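Gellwood 2, the trajectory tool, after a season of use

I bought a seat for Gellwood 2 in January, mostly for the pose tracking. We record with hand-held grippers and turn the recordings into training data for an arm policy, and our old pipeline threw away too many takes. The work is done at a sink counter, with more than one person recording in the same room. 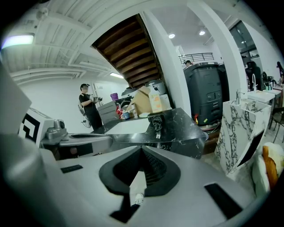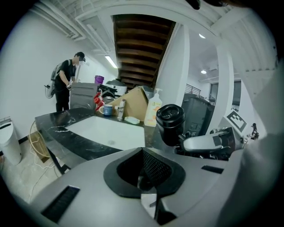
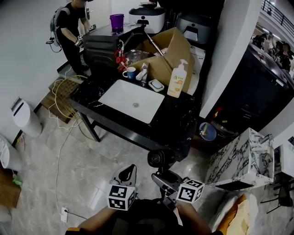
Import is the best part. You point it at a folder, it pairs the video with the motion log and builds a map of the room before it touches a single take. My test set was 839 takes. On the first pass it kept 85 percent of them. Dernside, which we used before, kept a good deal less on the same files and gave no reason for the ones it dropped. Gellwood writes a short line for every rejected take, such as "marker lost at grasp" or "map match too weak," and most of those lines were right when I checked.

Finger width comes from the markers and is steady in good light. It gets jumpy when a marker turns edge-on. There is a smoothing setting, but it applies to the whole session, so I left it low and fixed the worst takes by hand.

Shiny surfaces are still a problem. Polished stone and chrome give the mapper false points, and people walking past don't help either. You can paint a mask over an area — it took me a morning to learn how — and the drift mostly goes away. The mask editor has no undo. I hope that gets fixed soon.

The timeline view is plain and quick up to 3,000 takes. Past that, scrolling lags and the search box loses letters as you type. I split bigger sets in two.

Export to the Essien format worked the first time. Export to Borkby needed a small script to swap the gripper axis, and the manual has the sign wrong on that page.

Support answered my two emails within a day. The license is per seat, with no limit on machines, so I run the mapping overnight on the lab computer and do the checking on my laptop.

Four out of five. I've renewed it and removed Dernside from both machines.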